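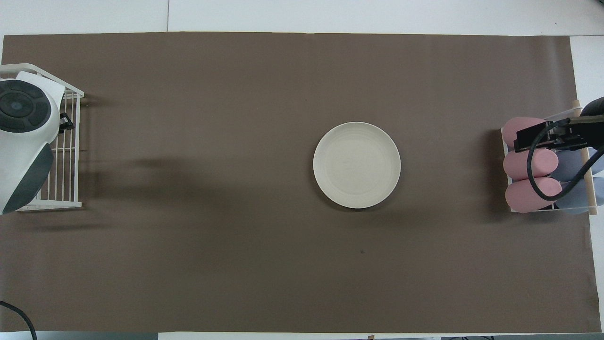
Ticket: foil and plate set, success labels don't match the recordings
Opened by: Jaanus Eglītis
Project: Nurketti
Status: Open, waiting on relabel

The batch came back from Harnimex in March with 400 episodes marked "success" and no failures. I don't believe it. I pulled 80 at random and 18 of those stop before the gripper lets go of the foil. A model trained on that will learn to hold on forever.

Rasa Rozīte replied that the auto-labeler checks whether the foil is over the plate. Fine, but over the plate and left on the plate are two different things. 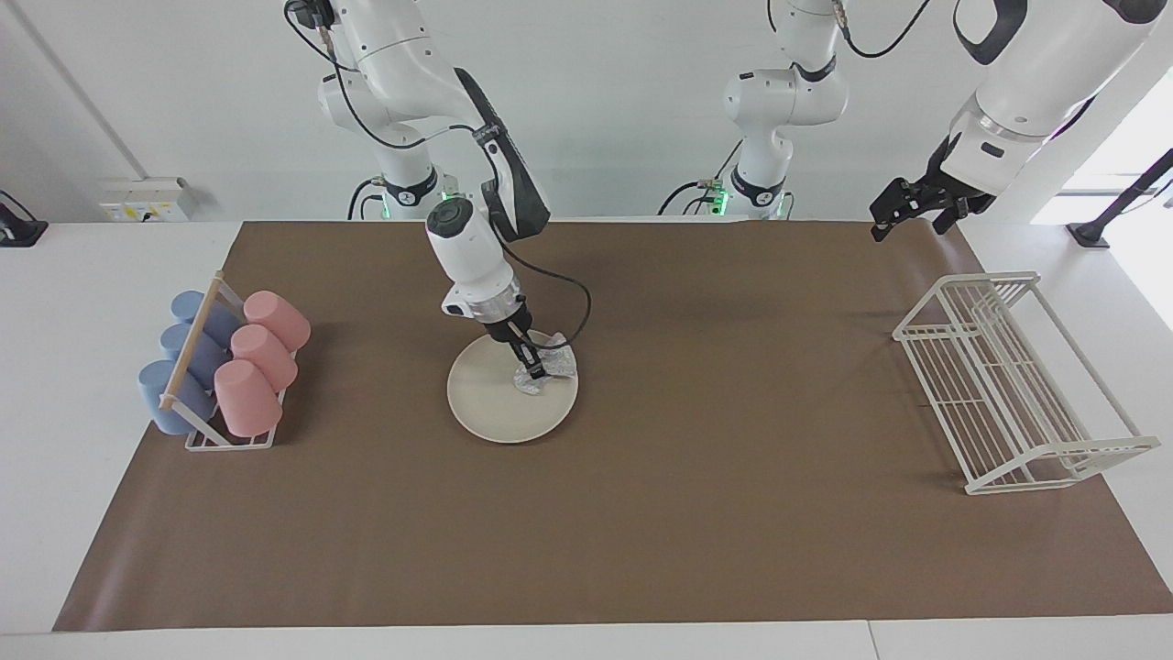 Labeling

Foil still pinched in the fingers, part of it lying on the plate. The auto-labeler would pass this. I would not, and I'd like the rule to say so in writing.

Tried so far:
Raised the overlap threshold. No change.
Added a check on finger opening at the last step. Caught most of the bad ones, but threw out 2 good ones where the arm had already moved on and closed.
Asked Hamdia Dinsa to review by hand. She agrees with me on all 18.

Régis Gaillard suggests collecting more data to drown out the bad labels. I have heard that before – it gave us a bigger pile of bad labels.

Next: require open fingers at any point after contact with the plate, then rerun on the same 80. No new recording until that is done. Assigned to Rasa.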